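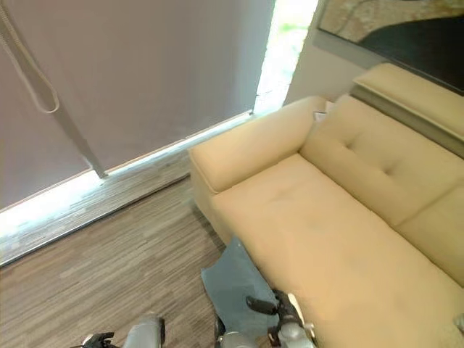

Blind all the way down, next to the yellow sofa.

I put off buying blinds for this room for so long that my neighbors probably know my whole TV schedule. We moved in with bare glass and one sad tension rod, and every November the low sun comes straight across the room and lands on my face from about lunchtime on. So I finally ordered the Polari roller from Cenda, the made-to-measure one, in a color they call Mkhize (a sort of dusty lavender gray that looked way more purple on the website, be warned).

Ordering first. You type in your width and drop and it asks whether that's the recess size or the blind size. Read that part twice! If you give them the recess size they take a bit off so the fabric clears the sides, and if you've already taken a bit off yourself, like I did on my first go, you end up with a skinny blind. I caught it in the cart, luckily. You still get some light down the side even when you measure right, because the fabric has to be narrower than the tube and brackets. I can live with it in a living room. In a bedroom it would drive me up the wall, and I'd hang curtains over the top.

It came in 17 days in a very long cardboard tube. Brackets, screws, chain guide and wall plugs were all in the box, and the plugs were junk, so I used my own. The instructions are one sheet with 3 drawings on it and not a single word. The brackets went up fine. Getting the tube to click into the second bracket took me most of an evening, a lot of swearing and a butter knife. There's a little spring pin you have to push in while holding the whole thing over your head, and I would happily have paid extra for a second pair of arms.

Once it was up, though, I loved it. The fabric hangs flat, no curling at the edges so far, and it has a faint sheen to it that makes it look more expensive than it was. It's the dim-out version, so you can still tell it's day. My glare problem is gone except for whatever sneaks in at the bottom, and you could fix that by ordering a longer drop. I wish I had!

Please fasten the cord down if you have kids or a cat. A loop hanging loose is a real hazard and the guide is in the box, so use it. They also sell a spring version with no cord at all, and if I were doing it over I'd probably go for that one.

Cleaning is a dry duster, or the soft brush on the vacuum. I tried a damp cloth on a coffee splash and it left a faint ring for a day or so, then the ring went away.

I also looked at the Trikatach, which is motorized and very slick, but it wanted its own hub and an app and cost nearly double. For one window I couldn't talk myself into it. If you've got a whole wall of glass, maybe.

Four stars from me. It loses one for the spring pin and the useless wall plugs. I've got the kitchen window measured up already, and I'm adding a couple of inches to the drop this time.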